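Tralden Sheet Metal Bins - Open Top, Gray

Home > Storage > Bins and Totes > Metal > Tralden

Tralden open top bin, size 4
In stock. Ships from our Clavari warehouse.
Page updated Nov 12, 2019

Overview

Open top steel bins for shops, garages, stockrooms. Small parts, offcuts, bar stock, castings, whatever you throw in. Folded sheet, welded corners, gray powder coat outside. Inside floor left bare on the standard version. Want it coated inside too? Order the C version, see below.

We've sold the Tralden line since the first run and it's still the one we get reorders on. Plastic totes are cheaper, yes. They also crack when you drop a casting in them in January.

Sizes

Size 1 - bench bin, fits under most vises
Size 2 - shelf bin, low front
Size 3 - deep bin, straight walls
Size 4 - large bin, sloping rear panel (this page)

Sizes 1 and 2 stack. Size 3 stacks only with the corner kit. Size 4 does NOT stack, please don't try it, the back panel is in the way.

Specs, size 4

Part no: TR-131
Body: folded sheet steel
Finish outside: gray powder coat, matte
Finish inside: bare (standard) or coated (C version)
Top: open, no lid available
Feet: none. Ordered with skids = TR-131-S
Rated load: 50 kg evenly spread
Weight empty: around 11 kg
Color: gray only

What it's good for

Short bar and rod. Cut ends. Stampings waiting for deburr. Returns. Scrap before it goes to the big bin out back. One customer keeps firewood in his, looks great apparently.

Not good for: liquids (corners are welded but not tested for leaks), anything wet left over the weekend, salt, road grit. The bare floor will rust if you leave water on it. Wipe it out, a bit of oil on a rag, done.

About the scratches

We get emails on this one. Bare metal marks. First load of steel you tip in, you'll have lines on the floor, and the edges go first. Doesn't affect the load rating. If the bin is going on a showroom floor get the C version and a rubber mat. If its going in a shop, leave it alone.

Coating on the outside can be touched up with any matte gray metal spray. Close enough from a few feet away. 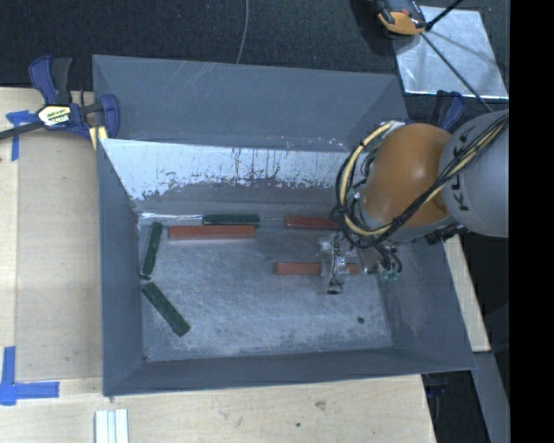

Bin in use, red and green bars on the floor. Bars not included.

C version

Same body, same part number with a C on the end. Coated inside and out. Costs more and takes longer, because the inside goes through the booth as a separate job. Allow 4 weeks. Not returnable once it's in production so please check the size first.

The coating is tough but it's still paint. Sharp offcuts will get through it eventually.

Accessories

Ploveo rubber mat, size 4. Drops in, no glue. Cuts the noise a lot. Trim with a utility knife if you need it to clear something.
Ploveo label holder, stick-on or rivet. Stick-on is fine on the coated side, wont hold on bare oily metal.
Paiva dolly, four casters, two locking. Bin sits in the lip. Check your aisle width.
Skid kit. Lets you get pallet forks under. Factory fit only, cannot be added later.
Corner kit, size 3 only. Listed here because people keep asking. Does not fit size 4.

Shipping

Sizes 1 and 2 go parcel. Sizes 3 and 4 go on a pallet, strapped, with cardboard between. If you order several size 4s the freight gets better per bin, call for a quote before you check out. Liftgate is extra, tick the box. Drivers will not carry it into the building.

Check it before you sign. Dented corner, write it on the slip. A scuff on the bare floor inside isn't damage, they come off the press brake like that.

Returns

Unused, 30 days, you pay freight back. No returns on C or S versions.

Price note

Steel went up again in September. Prices on the size 3 and 4 changed, size 1 and 2 are the same as before. Quotes sent out earlier are still good until the date printed on them.

Common questions

Can I get a lid? No. Tarp and bungee.

Other colors? Not on this line.

Can I drill it? Sure, voids the load rating if it's near a fold. Hit the hole with some paint after so it doesn't rust.

Is the rear panel removable? No, it's one piece with the sides.

Dividers? Size 1 and 2 have slots. Size 4 doesn't, but people cut plywood to fit and wedge it.

Can it sit outside? Under a roof OK. In the rain no.

Do you do custom sizes? Small runs yes, minimum order applies. Send a sketch with inside dimesions, not outside.

Related items

Tralden size 3 deep bin
Tralden corner kit
Paiva dolly, heavy
Ploveo rubber mat, cut to order

Add to cart | Request quote | Print this page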